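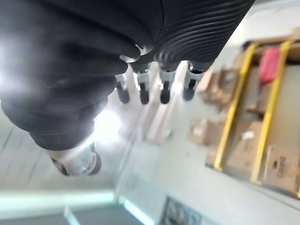 4.3 What the hand really costs

The case for buying a dexterous hand usually rests on a single line in a spreadsheet: the purchase price set against the wages of the people whose work it would take over. We think this line is close to useless for planning. The two sites in our study, Gresuvari and Linberg, each drew up a budget in that form before ordering, and each had to rewrite it before the first year was out.

The first trouble is with parts. A two-jaw gripper has few things to go wrong, and its pads can be bought in bulk and changed by anyone on the shift. A hand with a thumb and four fingers has many more joints, and every fingertip is a part that meets boxes, shelf edges and the odd steel upright. Gresuvari had set aside money for 2 spare fingertips a year. It used 17. We don't claim that this number would hold elsewhere, and part of it comes from staff learning how close to the racking they could safely work. The supplier's own guidance, however, gave no figure at all, and the site had taken silence to mean that wear would be slight.

Figure 4. The hand fitted at the wrist, fingertips pointing down, with shelving and cardboard boxes behind. The view is tilted with the wrist and the nearer fingers are blurred.

The second trouble is with what the hand is bought to do. Both sites justified the higher price by pointing to mixed stock: cartons of different sizes, bags, loose goods. When we went through the pick lists we found that most of the work was plain cartons, for which a suction cup or a simple clamp would have served. Linberg kept a separate tally and put the share of picks that needed separate fingers at 10 in every 100. The question for a buyer is whether that small share is worth the whole difference in price, or whether it could be left to a person at the end of the line. Neither site had asked it. We put the question to the Keogh planning model, which both had used, and found no place in it where the answer could be entered.

The third trouble is time. The Divska costing sheet, which we adopt for the rest of this paper, counts the hours that staff spend setting up, checking and recalibrating as a running cost and charges them to the machine. Under the older sheets these hours vanish into general wages. At Linberg they came to roughly a third of one full-time post — paid for, but not shown anywhere that a manager would look.

We don't read these results as an argument against buying. Both sites still run their hands and neither plans to return them. Our doubt is about the payback periods quoted in bids, which assume few breakages, a full load of suitable work and no staff time. Drop any one of these and the period grows. Drop all three, as we do in Section 5, and at Gresuvari the payback date falls after the end of the service contract, at which point the price of spare parts is no longer fixed and we have no sound basis for going further.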